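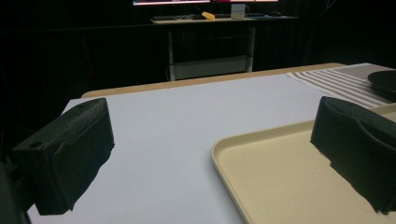

**Skamix** is a hand-held gripper kit made by Kovolent, sold to people who want to record how a person picks things up so a robot arm can learn from it. I keep this article for our shared wiki, and since I've had a kit on my own bench since May, you're getting my opinions mixed in with the facts (sorry, editors!).

## Background

The kit was designed by İlker Taşdemir, who had been building arms for Televmont before he moved over to Kovolent. His idea was pretty simple: you hold the gripper, you squeeze, and the camera on the tool sees what the fingers see. The first version was called the Engelhardt, and you'll still find that name on old spare parts lists. It had bare fingers and a trigger so stiff that my hand gave up before lunch.

## What's in the kit

- the gripper body with handle and trigger
- 2 black fingers with padded inner faces
- 4 spare pads
- a camera mount and a cable with a locking plug
- a printed card with the setup steps

There's no table, no tray and no dishes in there, so you bring your own. Kitchen stuff is the usual choice. I like a plain white cover on the table with a shallow tray and a dark plate on a striped mat, which gives me light things and dark things to practice on in one setup.

## Using it

You plug it in, open and close the fingers all the way so it learns its own range, and go. Each take is saved when you let go of the record button. My longest run so far is 292 takes, and I'd say the grip held up better than I did.

Wide, flat things are the tricky part. A tray rim is fine once you come at it from the side with one finger in and one finger out, but a plate lying flat takes patience, and I still tip mine up by the edge first. Slow down near the table, too, or you'll drag the cover along with you.

## Pads and wear

The padding is the part you'll be replacing. It goes ragged along the bottom edge long before the rest of the finger shows anything, and small bits start to fray near the tip. Kovolent says to swap pads in pairs, and I agree; one new and one old makes the grip pull to one side. The job takes me nine minutes with the small driver.

## Service plan

Kovolent also sells a yearly plan that covers pads, the trigger spring and one checkup by mail. I skipped it. A friend with a busier bench bought it and loves it, mostly for the springs!

## See also

- Engelhardt (first version)
- Televmont arms
- Pad replacement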